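6 January 2026. A few posts on what has changed on our packing benches since the machines came in. I work at the Dristau site, returns and small orders. Long thread, sorry.

We pack mixed small orders for Gustis and a couple of smaller customers. Snacks, samples, gift items. No two orders are the same size, and for years that was the reason given for keeping it all by hand.

Since May part of each shift has gone on demonstration work. You hold a gripper in each hand and do the job with those instead of your fingers, over and over, so the software has something to learn from. Same pay grade, different tiredness. It gets you in the forearms.

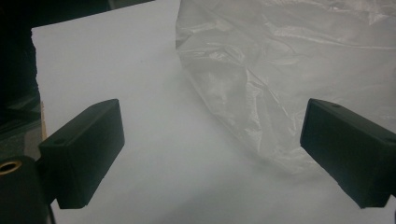
Bags are what everyone argues about. A box stays the shape it was when you put it down, a bag doesn't. The thin milky sort, all creases, is the worst, as you can't tell which fold is the top layer until you've pinched it. With two flat black blocks for fingers you have to learn that again from scratch. Nuno Correia had packed for 15 years and he was slower than the new starters for the first fortnight.

Our target is 200 goes per person per shift. Margaux Cordier, who runs the bench, asked for that to come down to 100 on bag work and got it. That was the first time I'd seen a number here go down.

What hasn't changed: someone still has to set every item out, put it back and set it out again. There's no software for that. On a busy shift it is more than half the job and it wasn't in the job description, so the union rep raised it. It is now.

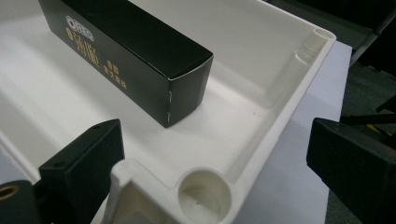 Black Oreo carton in the white tray, grippers either side.

Cartons go better. You get a flat side to close on and you can see where the corners are. Zulmira Mota did 875 carton runs in December and reckons she could do them half asleep. She also says she now reaches for the kettle at home with her hand held like a block.

On jobs. We were told at the start there would be no redundancies on the bench before the end of this year. So far that has held. Two people who left weren't replaced, though, and I think that counts as a change even if it doesn't get called one.

Pay. People doing demonstration work get a small top-up per hour. People on the ordinary line don't, and they cover for us when we're over here. Celeste Neves has asked for the rota to be shared out so everyone gets a turn. I agree with her. It's with the site manager.
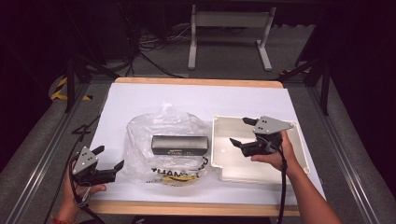 Two grippers, one THANK bag with a little black box in it, one open container.

That last set-up looks simple and takes a fair bit of thinking. Which hand goes first, where the other one waits, how to keep two cables from dragging across the sheet. Remigiusz Jakubowski writes these things down in a notebook. The software people now ask to borrow it, so he's asked for a credit on the training notes.

I've been asked if I feel I'm training my replacement. Some days, yes. Other days I spend around an hour on one kind of bag and can't see it happening soon. Most of us hold both views and go for our break.

If you work somewhere that's about to start this, ask three things early. Who sets the target, who resets the bench, and whether the top-up stops when the project does. We only asked the first one.

Replies are open. I can't say anything about the software side, and I won't get into customer names beyond the one above.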